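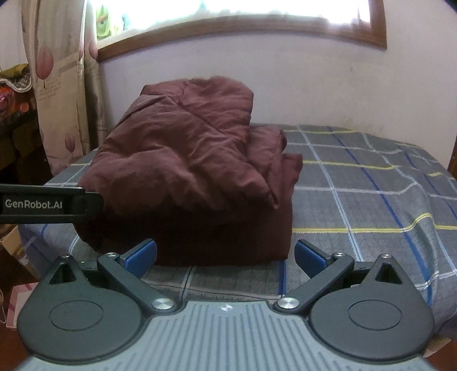 The maroon comforter, folded, on the plaid sheet.

Stendeck Guest House Co-op – notes from the February members' meeting

I took the notes again, so complaints about spelling come to me. We started at 7 on Wednesday evening in the breakfast room and had 12 people, plus Lajos Nyitrai on the phone until his battery went.

Last meeting's notes
Passed with one fix. I wrote that the Haddad invoice was paid and it wasn't, it was only approved. It's paid now. Sorry!

Heating
This took up most of the night. The upstairs radiators are still slow to warm up, and the two back rooms got three grumpy comments in the guest book over the holidays. Haddad came out, bled everything and said the pump is on its way out. Their price for a new one, fitted, is $874. Lajos thought we should get a second price and I agreed with him, but the general feeling was that we'd be into spring before anyone else turned up. We voted and it went through, nine for, three against (I was one of the three, and Lajos asked me to put down that he would have been the fourth if his phone had held out).

Work to be done midweek when we're quiet. I'll call Haddad and find out how long the water will be off.

Bedding
We have 84 pillowcases and nowhere near enough fitted sheets in the large size, a mystery I can't solve for you. Agreed to buy six more of the large and stop buying pillowcases, please, even when they're on sale.

We talked for a while about switching the laundry over to Zudarine. They pick up twice a week and bring everything back pressed, which sounds lovely – but they want a year's contract and we only fill up in summer. Left it for now. Comforters still go to the big machines at the laundromat, one at a time, and need two rounds in the dryer. Whoever takes them, keep the receipt and put it in the blue envelope.

Bookings
Vovow is doing fine for us, over half of the January stays came through there. The calendar still doesn't talk to our own one, so if you take a booking by phone, block the dates the same day. We had one double booking and I had to put a very patient couple in the attic room with breakfast on the house. I'd like that not to happen again.

We also agreed to ask for late arrival times up front. I'm fine waiting up till eleven, but one in the morning is too much for me.

Parking
The neighbors asked again about guests using their side of the lane. We'll put a line in the welcome letter and a small sign by the gate. Lajos has paint left over from the shed and said he'd do it before he got cut off, so I'm counting that as a yes.

Other business
The toaster. Still broken on one side. I'm buying a new one this weekend and I don't want to discuss it further.

Finished at twenty past nine. Next meeting same time next month, and could somebody else bring the cookies.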